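缝合练习垫

缝合练习垫，又称仿组织垫、缝合模块，是外科基本技能训练中用来代替皮肤及皮下组织的软质教具，多呈片状或块状，表面平滑，颜色以浅肤色、米白色为主。学员在垫上练习进针、出针、打结和剪线，也可用来熟悉腔镜器械的操作手感。

结构与材料

常见的练习垫以硅胶为主体，分单层与多层两类。单层垫质地均匀，价格较低，适合初学者反复穿刺。多层垫通常分为3层，依次模拟表皮、真皮与皮下脂肪，部分产品在层间夹有网布，以减少缝线牵拉时的撕裂。水凝胶垫的触感较接近湿润组织，但容易失水，须密封保存。动物组织（如猪皮、鸡皮）亦可作同类用途，其保存与废弃须遵守所在机构的规定。

垫体可预制切口，也可由使用者自行切开。预制切口有直线形、弧形和不规则形数种。

使用方法

练习垫一般平放于托盘或固定架内，四边压紧，以防操作时移位。徒手缝合训练对光线要求不高；在镜下操作时，浅色垫面容易反光，宜调低光源亮度或改变照射角度，使针尖与垫面保持足够的明暗对比。

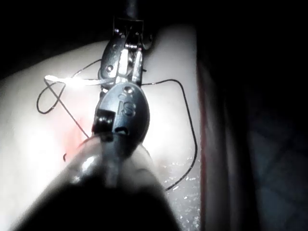 双器械配合是镜下训练的重点之一。学员先在垫面上方练习两把器械的尖端对合，再练习传针，最后进入缝合与打结。初学阶段常见的问题有夹持过紧、器械尖端压入垫面以及缝线缠绕。泽鲁阿利（Zerouali）技能中心的教学大纲规定，每名学员须在垫上完成60次传针和100次单纯间断缝合，方可参加考核。该大纲由阿什拉夫·拉加卜（Ashraf Ragab）与法德娃·梅特瓦利（Fadwa Metwally）编写，评分项目包括针距、边距、线结松紧及垫面损伤情况。

保养与更换

硅胶垫使用后应取净残线和断针，以清水及中性洗涤剂清洗，晾干后薄施滑石粉，避光平放。酒精及其他有机溶剂可使部分硅胶表面发黏，使用前应查阅产品说明。切口边缘出现豁裂，或同一区域针孔过密、缝线无法受力时，应予更换。多层垫如有分层脱离，也不宜继续用于深部缝合练习。

局限

练习垫不出血，各处弹性较为一致，与活体组织存在明显差别，因此多用于基础阶段，之后再转入动物组织或模拟手术训练。

参见：持针器、腔镜模拟训练箱、外科打结法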